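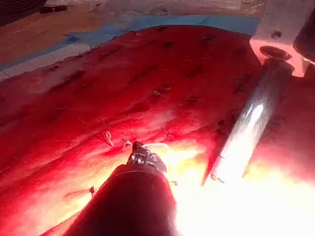

Posted on Sunday, February 10, 2019 | 1527 views | Topic : Property News, New Launches

Pusico has opened registration for Wolley Residences, a condominium project in Prullidstead. The development has 574 units in 2 towers, with layouts of up to three bedrooms. Sales manager Tharushi Sultana said the first tower will go on sale in June. Buyers can choose from 6 floor plans. A show unit is open daily at the Pusico sales gallery on Fakir Road, and parking is free for visitors.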